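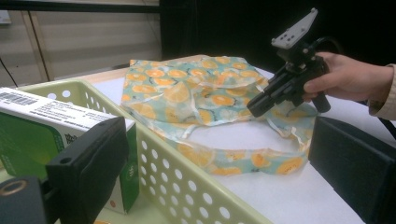
Orange-slice tote, before folding. Green basket to the left.

1/ Thin fabric totes crease whichever way they are stored. The aim is a flat packet with the strap inside it.

2/ Lay the strap out first. If it is twisted, the twist ends up as a lump in the middle of the fold.

3/ Body in thirds lengthways, strap down the centre, then fold up from the base. 5 folds on mine – fewer if the cloth is heavier.

4/ Manee Nuchit rolls hers. Quicker, but rolls come undone in a drawer.

5/ Store upright in a basket. Boxes go in first, bags fill the gaps.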